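Kitchen and utility fittings > Sinks > Care and set-up

Section 5: First use and daily care of your Landeg sink

Read this section once the sink has been fitted and the sealant has cured. If the worktop was supplied by Dallwood, keep their care leaflet with this guide, as the two surfaces are cleaned in different ways.

5.1 Before first use

1. Leave the sealant for 12 hours before running any water. In January, or in an unheated room, leave it overnight and check it with a fingertip in the morning.
2. Peel off the protective film, starting at a back corner. Pull it slowly and keep it low to the surface.
3. Wash the basin with warm water and a little washing-up liquid. Rinse and dry with a soft cloth.
4. Fit the strainer and turn it until it clicks.
5. Fill the basin to a depth of 9 cm and leave it for five minutes. Look underneath for drips at the waste and at both trap joints.
6. Pull the strainer and let the water go. Check the joints again while it drains - a loose joint often shows only under flow.

Note: If a joint drips, tighten it by hand. Do not use a wrench on the plastic nuts.

5.2 Everyday cleaning

1. Scrape food into the bin before anything goes in the basin.
2. Wipe the basin after the last wash of the day, then rinse with cold water.
3. Dry the rim and the line where it meets the worktop. Limescale builds up there first, and it shows more on the dark finishes.

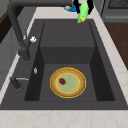
4. Once a week, empty the strainer and rinse it under the tap. Pick a fixed day, such as Thursday, if you tend to forget.

Caution: Do not use bleach, wire wool or oven cleaner. Do not leave tea bags or beetroot on the surface overnight.

Caution: Let pans cool on a trivet first. The finish may mark above 80 °C if heat is held in one place.

5.3 Removing limescale

1. Mix equal parts white vinegar and warm water.
2. Lay a soaked cloth over the mark for 5 minutes.
3. Rub gently in circles, rinse well and dry. Repeat if needed.

Note: Keep vinegar off marble and other natural stone. For worktops, use the Kinen neutral cleaner or plain soapy water.

Related guides
Fitting the Plerska mixer tap
Replacing a strainer seal
Clearing a slow waste
Dallwood worktops: sealing and care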